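I Bought the Kallau Wire Rack for the Kids' Cups and Then Used It for Everything

Posted in Kitchen Stuff, 14 comments

My old dish drainer was a two-level chrome monster that Veronica (my sister-in-law, Veronica Mocanu, she gets a mention because she's going to read this) gave us when we moved in. It held a full dinner service and it also held a little lake of gray water in the bottom tray that I had to tip out every other night. When the lower shelf finally rusted through in April I decided I was done with big drainers. We have a dishwasher! What I needed was somewhere to put the six or seven things that never go in it, and in our house that mostly means plastic cups.

So I went looking for the smallest, plainest rack I could find, and ended up with the Kallau in black. It's a rectangle of coated wire with rows of uprights and that's the whole product. No tray, no cutlery pot, no fold-out wings. I've had it long enough now to have opinions, and I have more of them than I expected to have about bent wire.

Ordering and unpacking

I got mine through the Alarcón shop, and it came in a flat box with far too much paper. There's nothing to assemble. The feet were already on, little rubber caps, and one was crooked so I twisted it straight. The leaflet was in very small type and told me not to stand on it, okay. There was a product number on the sticker, 3011, and I'm putting it here only because there's a nearly identical rack sold as 2160 which is longer and which will not fit between a normal sink and a normal wall. I know this because I ordered that one first. Sending it back was easy enough but I did have to tape up all that paper again.

The coating

This is where cheap racks die, so I looked hard at it. The black coating is smooth and fairly thick, and it goes all the way around the ends of the wires, which my old one never managed. I've run my thumb over every weld like a crazy person. There's one spot on the underside of a corner where it's thin and I'm keeping an eye on it. So far no rust, no flaking, nothing orange on the counter.

It does show hard water. If you live somewhere with chalky taps you'll get white dots on the black wire, and they bugged me for a week until I gave the whole thing a soak in vinegar and warm water. Ten minutes, rinse, gone. I do it once a month now, or whenever I remember.

How it does with cups

Pretty great, with one complaint. Our everyday cups are the plain plastic tumbler kind, in pastel colors, and they weigh nothing. In the chrome monster they used to hop off their pegs every time somebody shut a drawer. On the Kallau you can go two ways: hook the cup over an upright so it hangs upside down at a bit of a tilt, or stand it rim down across the wires. I like the tilt because the water runs off the bottom of the cup and doesn't sit in that little ring underneath (you know the ring, you turn the cup over in the morning and it goes straight down your sleeve).

My complaint is that the uprights are a bit short. A tall tumbler is fine until you bump it, and then over it goes and rolls. Ataahua Waaka from my swim group has the same rack and she puts her cups in nose to tail so they hold each other up, which works if you have enough cups. If you only have two or three, give them some space and don't slam the drawers.

Heavy mugs sit nicely. Wine glasses, no, please don't, the gaps are wrong for stems and I lost one finding out. Small plates are good. Dinner plates lean outward and I don't trust them.

How it does on the counter

The feet grip well on a smooth surface. On my laminate it doesn't budge, and on Mom's tile it wobbled a tiny bit where one foot hit a grout line. It's light enough to lift with one hand, so when I need the counter for rolling dough I just park it on top of the fridge with the cups still in it — not very elegant, but try doing that with a chrome monster.

There's no tray, and for some people that's going to be the end of the conversation. Water goes where water goes. I put a folded dish towel underneath and swap it when I do the laundry. I also tried one of those silicone drying mats, the Prolteck ridged one, and I went back to the towel. The mat's ridges run the wrong direction for the feet and the rack sits a little tippy on it. If you already own a flat mat, use that.

One thing I really love is that you can turn it. I keep it short side toward me, running back from the edge of the counter, so it takes up hardly any width and I still have room on both sides to chop things. The listing shows it the other way around, parallel to the edge, which looks nicer and eats half my workspace.

Against the other one I tried

For a couple of weeks I had an Ekik rack here on loan, the kind with the bamboo sides. It's prettier. I'll say that up front because I know some of you are going to buy it anyway. But the bamboo went dark at the bottom where it touched the wet towel, and the slots are cut for plates only, so cups had nowhere sensible to go and ended up stacked in a damp tower at one end. It went home to its owner and I didn't miss it. If you mostly wash plates by hand you may well feel the opposite, and fair enough.

What I'd change

Uprights a finger's width taller, like I said. I'd love a pale version too, since black wire on a dark counter sort of vanishes and I've put my elbow in it more than once. And please, somebody at Kallau, use less paper in the box.

Would I buy it again? Yes, and I did. My parents have one now and there's a second one in our laundry room where it dries paintbrushes and the lids of things. Four stars out of five, and the missing star is for my wine glass.

A couple of pictures before the questions:

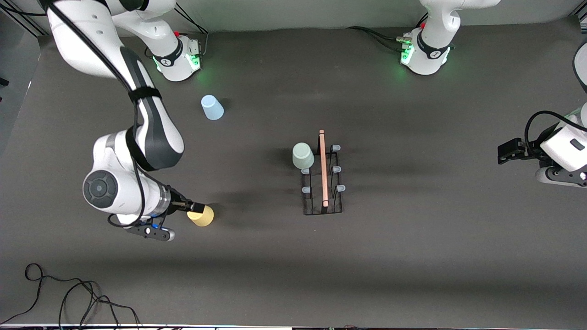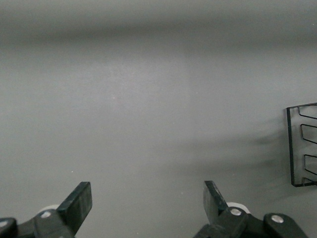
Black wire rack with the plastic cups, first picture; gray tabletop with part of the rack at the right edge, second.

Questions from the comments, answered in one go

Ileana Voicu wanted to know if it goes in the dishwasher. The leaflet says no. I've done it twice on the top rack without trouble, but you didn't hear that from me and I'd stick with the vinegar soak.

Unai asked whether baby bottles stay put. The narrow ones do, upside down over an upright. The wide-neck ones slide around, same problem as the tall tumblers, so lay those across the wires and turn them once.

Sânziana, it'll fit inside your sink if the sink is a big single one. Measure the flat part at the bottom and forget the top opening, because the sides usually curve in. Mine doesn't fit by a hair and I was so annoyed.

And to whoever asked about the smell when it's new: yes, a little, kind of rubbery, and I'm fairly sure it was the feet. I left it by an open window overnight and by breakfast I couldn't smell it anymore.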